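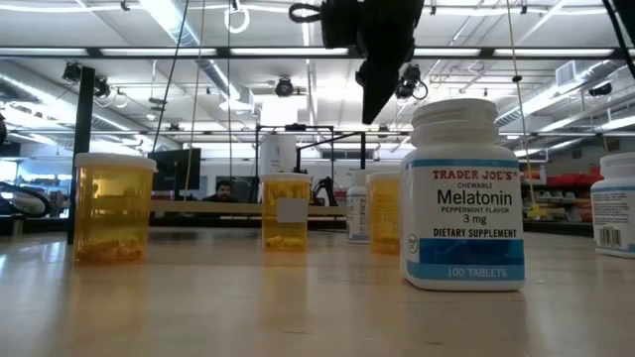 Facilities > Vondmont House > Walk-through checklist

Med storage, unit 12 — cabinet lock OK, key log behind again. Fridge temp sheet filled in thru March. Sort table: amber bottles with white caps out on it, one has a small white label on the front. Everything goes back in the cabinet before lunch pls.

Exits — clear. Door 94 sticks, told Skasto.
Extinguishers — tags good, hallway one mounted too low.
Grab bars — loose in shower B, recheck tomorow.

Last updated: March
Comments (12)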